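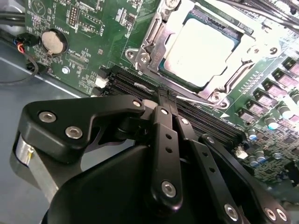 Fingers over the memory slots, CPU socket just behind.

The goal for this stage is small: put one stick of memory into a desktop motherboard with the arm, without me touching anything. I've been at it since the spring and this post is mostly notes on where it stands, plus a few numbers for anyone building something similar.

The arm lives on the back bench at Javham, the shared workshop I joined last year. It's a six-joint kit arm that I bought secondhand from Ulises Cisternas, who had already replaced the base bearing and printed a better cable guide. The control software is my own and I call it Kellness. It runs on an old laptop under the bench and it's not pretty, but I know where everything is in it. The camera is up at the wrist, so all the pictures I get are from close in, looking down past the fingers.

I picked a motherboard because the parts are cheap and the tolerances are honest. A memory slot is long and narrow, the stick has a notch that has to line up, and it takes a real push to seat. The board stays screwed down in its case, which keeps it from flexing or walking across the bench. I thought about pulling it out to get more room and decided against it. If the arm can't work inside a case then I haven't learned much.

Finding the slots turned out to be the easier half. My first version looked for the long parallel grooves and nothing else, and it would sometimes lock onto a header block or the edge of the case. Now it finds the coin battery first, because a silver circle is hard to mistake, then works out the angle of the board from the socket frame and goes to the slots from there. Glare is still a problem. The top of the processor throws back the bench light as a white patch, and the exposure drops enough that the black slots go muddy. Tomás Prata lent me a diffuser from his photo kit and that helped some. I'll probably end up masking the whole socket out of the exposure reading.

The touch routine works like this. The fingers come down slowly over the slots with nothing in them until the motor current rises, back off a hair, and do the same a little farther along. Two touches give me the height at each end, and I get the tilt from that. I've logged 1,186 of these touches so far. The bad ones were nearly all early on, when a linkage screw kept working loose. Thread locker fixed it. I should have used it in the first place.

Insertion is where the time goes. Out of the last 82 tries with a dead stick, the ones that failed did so in the same way: one end seats, the other rides up, and the arm pushes straight down as if both were level. What I want is a small rocking motion, the way you do it with your thumbs. I have it in code but the fingers are too stiff to feel the difference between ends, so I ordered thin rubber pads to glue on the tips.

Clearance is the other thing. The gripper is wide for this job, and the capacitors stand up close to the end of the slots. I keep a no-go box around them in software and so far it has held. Grimshaw, the next gripper, will be narrower, with the motor moved up and back. I have it drawn and half the plates cut. Total spend on the project is almost 700 dollars, and I'd like to get Grimshaw out of stock already on the shelf.

For July the list is the rubber pads, the exposure mask, and a rewrite of the part that decides when to give up. Right now it gives up after a fixed time, even if it's nearly in.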